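Posting old wooden money boxes – how do you pack them?

Posted by flusstead_attic in Selling and Posting

I have been clearing my late aunt's house in Flusstead and there are a lot of small wooden boxes, mostly money boxes and trinket boxes from the 1960s and 70s. I have listed a few and two have sold already, both to buyers abroad. The first one I sent arrived with a split corner and I had to refund it. I used a padded envelope, which I now see was a mistake.

What do people use for this sort of thing? I don't want to spend more on packing than the box is worth. The heaviest is 400 g. Also, is it worth paying for extra cover, or does the standard amount do?

3 replies

marrowbone
Double box it. Padded envelopes are for books.

Tristwood Crafts
We send out small turned and boxed items every week, so this is what we do. Wrap the piece in plain tissue first, then two layers of small bubble wrap with the bubbles facing out. Put that in a snug carton and put the carton inside a larger one with 5 cm of crumpled paper on every side. Shake it. If anything moves, add more paper. Old wax polish can mark if plastic sits against it in a warm van, so don't skip the tissue.

On cover, check the small print. Our standard service covers up to £100 but leaves out "antiques", and the claims desk decides what counts as one. Photograph the item and each stage of the packing before you tape it shut. We had one claim turned down because we only had pictures of the outer carton.

Buy cartons flat in bulk if you have more than ten to send. We use the Murkar single wall ones for the inner and double wall for the outer.

pennyplain
Agree with the tissue. I'd add that anything with a metal plate on it needs a piece of card over the plate, taped to the tissue and never to the wood.

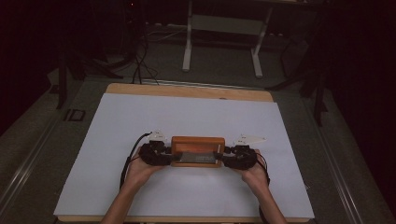

Corners and ends are where these get damaged, so I cut two squares of foam and put one at each end before any bubble wrap goes on. It's worth working over a big sheet of white paper too, as you will spot any bits of loose veneer or a dropped screw straight away. A box like this one, with a grey plate on the front, gets the card first, then foam against the left and right ends, then tissue over the lot. Go easy with the tape at this stage – the buyer has to get in with scissors.

My last one went to a shop called Pawłowska in January and got there fine. Write the address in capitals and include the accent if there is one, but put a phone number on as well.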